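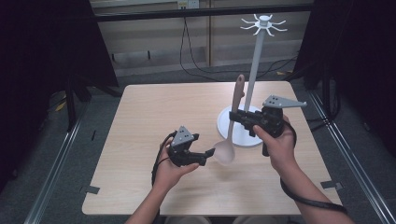
A associação de moradores da nossa zona comprou em julho um painel indicador de velocidade da Illard, modelo portátil, para pôr na rua da escola. Fiquei encarregado de o montar e de lhe mudar a bateria, por isso escrevo do ponto de vista de quem lida com ele.

## O que é

Um painel de LED com radar, que mostra ao condutor a velocidade a que vai. Não fotografa nem lê matrículas. Até ao limite definido os algarismos são verdes, acima passam a vermelho e ficam a piscar. O limite escolhe-se na aplicação, por Bluetooth.

## Montagem

Vem com abraçadeiras metálicas para poste e uma chave que serve para tudo. As abraçadeiras são boas. O suporte orientável é pior: a rosca de plástico cede com o vento e o painel vai rodando para o passeio. Troquei-a por uma de aço, comprada à parte na Lenddale, e não voltou a mexer. O manual diz para o fixar a 2 metros do chão. Nós pusemos mais alto, por causa dos carros estacionados, e a leitura continuou correta.

Antes de o pendurar, convém pedir autorização à câmara. No nosso caso a resposta demorou mais do que a encomenda.

## Radar

O fabricante anuncia um alcance de 200 metros. Na nossa rua, que tem uma curva a meio, apanha os carros a cerca de metade disso, o suficiente para travarem antes da passadeira. Com dois carros seguidos mostra quase sempre a velocidade do primeiro. Bicicletas só de vez em quando. Com chuva forte aparecem leituras sem carro nenhum, e esses valores ficam no registo.

## Bateria e dados

A bateria pesa bastante e a tampa abre para baixo, o que obriga a segurá-la com uma mão em cima do escadote. No inverno carrego-a com mais frequência. Existe um painel solar opcional, que não comprámos.

Os dados exportam-se em CSV. A aplicação só guarda os últimos 500 registos; para ter o histórico completo é preciso ligar um cabo ao aparelho. Esta informação vem numa nota de rodapé do manual e perdemos as primeiras semanas por causa disso.

## Comparação

Experimentámos também um Després emprestado. Tem algarismos maiores e lê-se melhor com sol de frente, mas não regista nada. O Cunham, mais barato, ficou de fora por só funcionar ligado à corrente.

## Vale a pena?

Para uma rua residencial, sim. Nota-se que muita gente levanta o pé ao ver o número a vermelho. Quem passa ali todos os dias habitua-se, e por isso mudamos o painel de poste de tempos a tempos. Se a ideia for convencer a câmara a fazer obras, o registo é a parte mais útil, desde que se vá buscar com o cabo.

*Publicado a 24 de março de 2024*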